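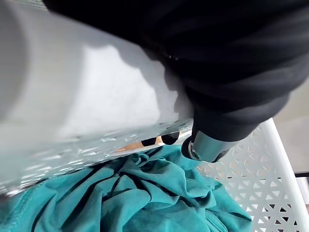
Harpreet Grewal keeps her records in the hallway of her apartment, in the order she bought them. The first is a house compilation with a split sleeve. The most recent is a test pressing of her own EP, "Albers," which comes out on Illeo on August 26, 2022.

She has been DJing for 14 years and releasing music for only two of them. "I had no interest in making tracks," she says. "I liked other people's. I still play maybe one of mine in a night, and usually early."

Grewal started out at Dritness, a basement club that held 700 people on paper and fewer in comfort. She worked the coat check there for two winters before Wolfram Wegener, who booked the small room, gave her a Thursday warm-up slot. The pay was drink tickets and a ride home.

"Wolfram's one rule was that you didn't play anything fast before midnight," she says. "I hated it for a month. Then I started buying slower records, and that's most of what I play now."

The club closed when the lease ran out. Grewal moved to a monthly night called Ando, which she still runs with Joaquín Figueroa. They play back to back from open to close, usually six hours, and they don't book guests. Figueroa brings the disco and the Brazilian records. Grewal brings dub, older house and what she calls "the stuff with no drums for the first four minutes."

Do they plan any of it? "We text the day before. He'll say, 'I'm bringing the heavy bag,' and I know what that means. Past that, no. If he plays something I can't follow, I let it run out and start over. People are fine with a gap."

The EP came out of a bad stretch. A run of summer dates was canceled, and a friend, the producer Kamarul Tuhumury, lent her a drum machine and a small mixer so she would have something to do. She recorded for five weeks, mostly in the mornings before her shift at a print shop. Four tracks made the cut. Tuhumury mixed three of them and told her to leave the last one alone.

"It has a hum on it from the refrigerator," she says. "I wanted to redo it. Kamarul said if I took the hum out I'd have to write a bass line, so it stayed."

The title track is the longest at eleven minutes. It is built on two chords and a voice recording of Hannelore Hagedorn, who taught Grewal piano as a child and agreed to read out a page of practice instructions. Hagedorn has heard the result. "She said the left hand was lazy," Grewal says. "There isn't a left hand, it's a sequencer, but I knew what she meant."

Illeo is pressing a small run on vinyl, with a digital release the same day. Grewal doesn't have a tour planned. She has turned down a couple of festival offers because the sets were an hour long, and she says she doesn't know what to do with an hour.

"I'm not being difficult – I just haven't practiced it," she says. "I'd get to the second record and be looking at the clock."

There is more music, though she's slow to talk about it. She and Figueroa have been recording together on Sundays, and there are some 5 hours of it on a hard drive that neither of them has gone through. She expects to start on it after the next Ando.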